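Urkarell Queue -- managed message queue for small teams

Urkarell Queue holds jobs between the part of your system that creates them and the part that does the work. You send a message over HTTPS, and a worker picks it up when it's ready. There are no servers to patch and no brokers to size.

Messages are kept in 3 copies and stay in the queue until a worker confirms them or the retention period runs out. Retention is set per queue, up to 4 days.

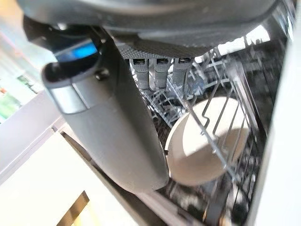

What happens if a worker crashes halfway through a job?
The message goes back in the queue once its lock expires, and the next free worker gets it. After four failed tries it is moved to a holding queue, where you can read it, edit it or send it again.

Specifications

Maximum message size: 800 KB
Delivery: at least once
Ordering: optional, by group key
Client libraries: Python, Go, Java
Access: API key or signed token

Ordered queues are slower than unordered ones. If only part of your traffic needs to stay in order, put that part in its own queue -- there is no extra charge for a second one.

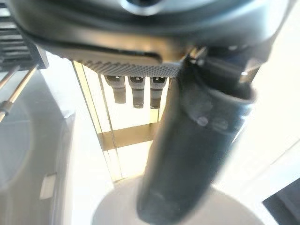
Three in a row, seen from close up.

Pricing

The Standard plan is $2,229 a year, billed in Canadian dollars, and covers one production account and one test account. Monthly billing is available on request. Messages sent to the holding queue are not charged again when they are replayed.

Moving from Cloltness

Customers on our older Cloltness scheduler can keep their queue names and keys. The import tool copies queue settings but not waiting messages, so let the old queues drain first. Cloltness stays online until the end of September, and after that it will be read-only. Delayed jobs work differently in Urkarell: the delay is set on the message, and any default set on the queue is ignored.

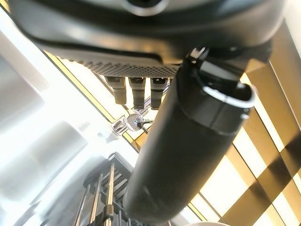 View from under the housing.

Support

Support is by email and includes help with setup. Hannelore Baumgartner looks after migrations, and larger accounts should write to her before changing any production keys. The Kirnemholm status page lists planned maintenance for all our products.

Page last updated 2021-06-30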